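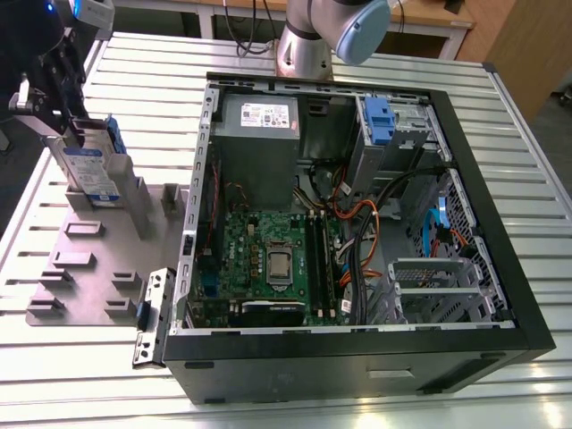
26/03/2024
Chrysoula Panagiotou, finds bench, Cadcombe

Started on the second tray from the flooded house at Gellton. Keegan brought it over with the paperwork, which still has the old tray number on it. I have crossed that out and written 128.

The ring was in the silt from under the stairs, bagged with two buttons and a door key. Yellow metal, plain band, worn thin on one side. Weighed it before and after cleaning and put both readings on the card. Soaked in deionised water for 20 minutes, soft brush, no chemicals. There is lettering inside the band. Under the low lamp I get M, then a gap, then what could be CS or GS. Ashwin read it as CS without being told what I had.

The owner's list from February has a ring on it, line 54, 'my mother's, initials inside'. Her mother was a Csizmadia before she married, so CS would fit – but the list doesn't give a first name and I don't want to ring the family on two and a half letters. Lilla is writing to Miklós Csizmadia, the nephew, to ask what the inscription should say. She won't tell him what we have read.

Photographs from the front room are still damp in the middle of the stack. Left them between blotters and changed the top ones. The bottom four are stuck face to face and I have not tried to part them.

Drying cabinet is running warm again. Turned it down a notch, will check in the morning.

To do: new blotters, card for the key, ask Keegan where the rest of the stairs silt went. The ring is in the safe, top shelf, in the small blue box.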